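Fikeo Produce at Work
Progress report to the Bowen Fund
June 16, 2021
Prepared by Branwen Lewis

You asked for a plain account of where the money has gone and whether the fruit baskets are doing what the application said they would. I wasn't the author of the application and I had my doubts about it when I took the project over, so I will try to be fair to it.

The application promised fresh produce in 40 workplace kitchens and break rooms, one basket each, refilled by our supplier, Dorero. All 40 sites have a basket. Getting that far took longer than planned, mostly over keys and delivery hours, and two sites had to be swapped for others when their buildings closed. I count this part as done.

Whether people eat what is in the baskets is a different question, and the application was vague on it. It says staff will "engage with a wider range of produce." I have asked several people what that means and had several answers. For this report I have taken it to mean that the food gets eaten by somebody.

On the ordinary fruit, I have few complaints. Small orange fruit goes quickly at nearly every site. Apples go more slowly but they go. Bananas disappear on the first morning, and then we get messages asking for more bananas, which the budget doesn't cover.

The mixed basket is where I part ways with the plan. Under the application, every third delivery is meant to be a "discovery" basket, with something unfamiliar on top and some vegetables worked in among the fruit. It looks very good on a table. It also costs a good deal more than the standard one, and the most expensive item in it tends to be the last one left.
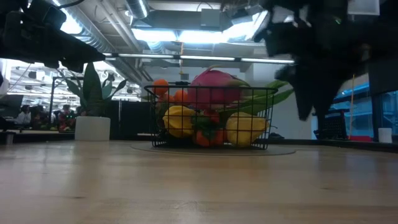

Ornella De Luca thinks I am judging the discovery baskets too early. Her argument is that people need to see a dragon fruit a few times before anyone will take a knife to it, and that if we pull it now we will have paid for the strange part and quit before the useful part. She would also like it noted that her own site finished its last one, leaves and all.

I have noted it. One site is one site, and hers has a proper kitchen with a cutting board. Most of the others have a sink and a drawer of plastic forks. A fruit that needs to be cut in half and scooped is going to sit there whatever we think of it. The same goes for peppers. I have yet to meet the person who eats a raw pepper at their desk in front of coworkers, though Rhodri Humphreys tells me he would.

The return sheets don't settle the argument. Each site is supposed to write down what is left over before the refill. We have 83 sheets back, and up to half of them are no use to me. Some say "fine." One says "nice colors." Anas El Idrissi has redrawn the sheet so that it has a box for each kind of item and nowhere to write "fine," and the new version went out with the last delivery. I expect fewer sheets and better ones.

The baskets themselves are holding up. We chose open wire over solid bowls so that air could get to the fruit at the bottom, and on that point the application was right. The weak spot is small things packed low down. Anything soft under a heavy fruit gets forgotten, and then it leaks. I have asked Dorero to put the small items on top, even if the basket looks less impressive that way. They agreed, with some reluctance.

On money: deliveries are within budget. The discovery baskets are over, and the standard ones are covering for them. The Pondora pilot in 2017 had the same problem and dealt with it by quietly shrinking the standard basket. I would prefer not to do that.

What I am asking for is permission to change the schedule until the end of August. Sites with a knife and a cutting board would keep the discovery basket. Sites without would get the standard one every time. Joni Savolainen has the list of which is which and can send it to you. If the fund wants the original plan kept as written, we will keep it, but please send knives.

Still outstanding: the revised supplier agreement, the new return sheets from the first round, and the invoice for replacement baskets at the two swapped sites.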